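Gallery: two-arm planning and control in the Hastgate simulator

Most of our work on the Arkis control stack happens in simulation before anything runs in the lab at Dorkstead. The pages on this site cover the code itself. The gallery is for people who would sooner see what the software is dealing with, and it comes with the notes we keep beside each stage of a run.

The simulator is Hastgate, with our own set of furnished rooms loaded into it. There are 846 rooms in the current set. They differ in wall colour, wall texture, flooring, lighting, window position and furniture height. The planner never sees the room file. It gets rendered camera views, joint readings and a task string, the same as it would on hardware.

Scene loading
Rooms load from a seed, so any run can be repeated. If you change the seed you change the room, the lighting and the starting pose of the arms together. We tried splitting these into separate seeds and went back to one, as people kept filing bugs without the other numbers.

Textures
Wall and floor textures are picked at random from a shared pool, and some of the combinations are ugly. We left them in. A perception model trained only on tidy grey rooms did poorly the first time it met a patterned rug, and we lost most of July to finding that out.

Head camera
The head view moves with the body, so a tilted base gives a tilted horizon. The estimator corrects for this using the base pose. If you are writing a new perception module, read the corrected pose from the state topic and don't work it out again yourself.

Object pose
Pose estimates come out at 40 hertz when the object is clear of the fingers and slow down once it is held. During a grasp the tracker leans on the gripper reading and treats the camera as a check. Objects in a single flat colour are harder than they sound, especially with one face in light and another in shade.

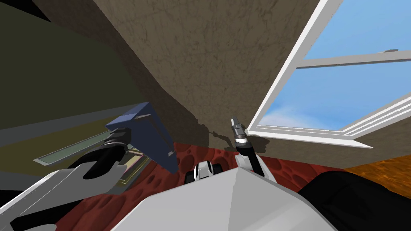 Grasp hold
Once the gripper closes, the held object is attached to the arm's collision model, and the planner treats the two as one body until release. Before version 3 we attached a plain bounding box. It was fast, but it made the arm refuse gaps it could easily fit through. We now use a convex hull, which costs a little more time per plan and has cut down the refusals.

Second arm
Both arms are planned together only when their reach zones overlap. Otherwise each one gets its own plan and its own clock. The idle arm is given a parking pose, but it is allowed to drift from it if the body turns. Clearance to walls is checked for both arms at every step, including the one with nothing to do.

Wall clearance
The default margin is 6 centimetres. You can lower it in the room config, and for shelf tasks you will probably have to. The checker works on the simulator's geometry and ignores texture, so a rough-looking wall is still a flat plane as far as it is concerned. Shadows are ignored too, although they do upset the depth model now and then.

Glass and other clear surfaces
Clear panels are tagged in the room file so that we can score the depth output against them. The tag is hidden from the planner. Results here are still weak. The Vainio depth module handles glass better than our own when the panel is side on to the camera, and worse when it is close to face on. Both are available as plug-ins, and you choose one at launch.

Whole-body motion
The base moves before the arms do. We had them moving at the same time for a while, and the motion looked smoother, but the pose error at the gripper was roughly double. It may come back once the estimator has been rewritten.

Replay
Every run writes a log that can be played back in the viewer, with or without the collision shapes drawn on top. Playback can be stepped one control tick at a time. If a plan fails, open the log at the last good tick and look at the margin readout first. A surprising number of failures are a wrist joint sitting close to its limit.

Known problems
Held objects sometimes jitter when the solver step is set too coarse. Window light can wash out the head camera in rooms with a low sun angle. The viewer forgets its colour settings when you close it.

The room set, launch files and sample logs are on the downloads page. Log files from before version 3 won't open in the current viewer, but the converter in the tools folder will bring them up to date.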